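Furniture and Room Layout, Unit 4: Tables in Shared Seating Areas
Course handout, Zlata Vakulenko
Reading: Laing, Lirkell workbook, chapter 2

4.1 Scope

This unit covers fixed and semi-fixed tables used with adjacent seating. Desks and work counters were dealt with in Unit 3. Bring the Bronero plan to the May review with all table outlines drawn to scale.

4.2 Terms

Top: the horizontal working surface.
Edge band: the vertical face around the top. Its height is measured from the upper surface to the lower arris.
Corner radius: the radius of the curve joining two sides in plan. Record it separately for each corner if they differ.
Clear area: the part of the top left free once standing objects have been placed.

Most errors in the last set of drawings came from confusing the edge band with the thickness of the top. A deep band may be applied to a thin panel. Check the underside before entering a thickness.
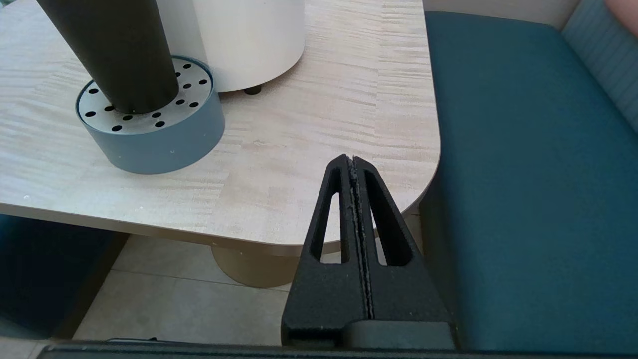
CORNERS AND EDGES

Light wood-grain laminate, broadly rounded corner next to the seating. The front edge is a thick, smooth band in the same pale material as the top. For the exercise, treat the band as a continuous face and draw the corner as a single arc.

A rounded corner reduces the usable top slightly and makes it easier to slide into a seat from the side. In the Wusumska layout the seat entry is at the corner, so the radius governs the passage width. Measure the passage from the outermost point of the arc, square to the seat front.

Grain direction must be marked with an arrow on every top. Streaked patterns show a change of direction clearly at a joint.

4.3 Standing objects

Objects kept on a table are drawn as footprints. A cylindrical container is entered as a circle at its widest diameter, including any rim. Where a column rises from a base, draw both circles and note the column height in elevation. The white cylinder behind the column is drawn as a separate footprint.

4.4 Exercise

Draw the Ngui table in plan and front elevation. The top is 2000 mm long. Show the edge band, all corner radii and the clear area. Hatch the standing objects. Laing's method for overlapping footprints is on page 124 of the workbook.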